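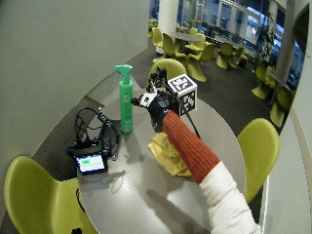
1/ A thread about wiping tables! I've been looking after the lunchroom on our floor at Sturnberg since September and I have become a person with opinions about spray bottles. Green bottle, yellow cloth, round gray table. Let's go.

2/ First, the round table. I love it for eating at (everyone can see everyone, no sad end seat) but it took me ages to work out how to clean one. On a rectangle you go side to side and you're done. On a circle you go side to side and miss a crescent every single time.

3/ What works for me: one lap around the rim first, then straight overlapping passes across the middle, all in the same direction. The rim is where people lean their sleeves and park their sandwiches, so it gets the fresh side of the cloth.

4/ Liette Boychuk starts in the middle and spirals out. I tried it for a week. It's very satisfying! It also walks all the crumbs to the edge in one big ring and then onto the seats. If you spiral, pull the chairs out before you start.

5/ Fold the cloth!! I used to scrunch it up and go for it, and I still scrunch when I'm in a hurry. But fold it in half and then in half again and you get a flat pad with a clean face waiting every time you flip it. One cloth does a whole table and the counter.

6/ Yellow cloths are for tables. That's our rule and it's a good one because anybody can remember it. Sink has its own, floor has its own, and if a yellow one ever touches the floor it goes straight in the wash bag, no debate.

7/ Pale yellow is also great for seeing what you picked up. Coffee, pasta sauce, that purple yogurt. We had dark gray cloths before and they looked clean for a month. They were not clean.

8/ Now the bottle. Tall, green, green trigger. I'm so fond of it. You can find it from across the room, which was never true of the little clear one we had, which spent its life behind the toaster.

9/ Inside ours is just warm water and a small squirt of dish soap. Very small! Too much soap is why tables go tacky. If your forearm sticks to the table after lunch, try halving the soap before you buy anything stronger.

10/ Spray the cloth for everyday wiping. Spray the table only for dried-on stuff, and then leave it alone and go rinse some mugs. By the time you're back, the oatmeal has given up.

11/ Gray tabletops hide dust beautifully and show streaks terribly. Crouch down so you're looking across the top toward the lights. Every smear you missed will light right up. I do this daily and yes, people have walked in on me doing it.

12/ Keep the trigger pointed away from anything with a plug. If there are cords or a screen on the table, it's cloth only on that side, wrung out hard, and you lift the cord and wipe under it. No spraying near it, ever.

13/ Nozzle tip: if yours spits in one direction, unscrew the head and stand it in a mug of hot water while you have your coffee. Then pump plain water through it over the sink. Mine went from a sad dribble to a proper mist and I was thrilled for the rest of the day.

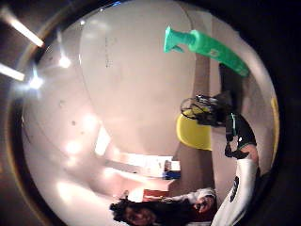 14/ And write the fill date on a bit of tape on the bottom. Soapy water gets funky if it sits. I dump ours and mix fresh at the start of the week, and it takes less time than waiting for the microwave.

15/ Chairs! Ours are molded plastic in the loudest yellow-green you've ever seen and I will defend them forever. Elaine Magalhães calls them the limes. They wake up the whole room on a dark morning.

16/ Molded chairs are a dream to wipe. Start at the top of the backrest, come down the curve, and finish on the seat. Then run a finger in the cloth along the spot where the back turns into the seat, that's where the rice lives.

17/ Don't use the scratchy side of a sponge on them. I did that to one, on an ink mark, and now the ink is gone and there's a dull patch that bugs me every lunch. A dab of baking soda on a soft cloth got the next mark out with no damage at all.

18/ Somebody asked how long it all takes. For me it's 4 minutes a table, chairs included, if I've remembered to fold the cloth. Longer if Solange Friesen is in there, because we end up talking about her tomatoes.

19/ Washing the cloths: hot wash, no fabric softener (it makes them push water around and leave it there), hang them up flat. A cloth left in a ball overnight smells like a pond by breakfast. Ask me how I know.

20/ When they go thin in the middle they get a corner snipped off and move down to bike chains and boots. Darlene Boychuk has a whole bag of my retired ones in her garage and is always asking for more!

21/ Next on my list is the underside of the table. I put my hand under there last week, and I have questions for everyone who chews gum. Ice cube in a sandwich bag, hold it on the gum, then a plastic scraper. Will report back.

22/ If you have a round-table method I haven't tried, please send it. I'll test anything once, and the bottle's full.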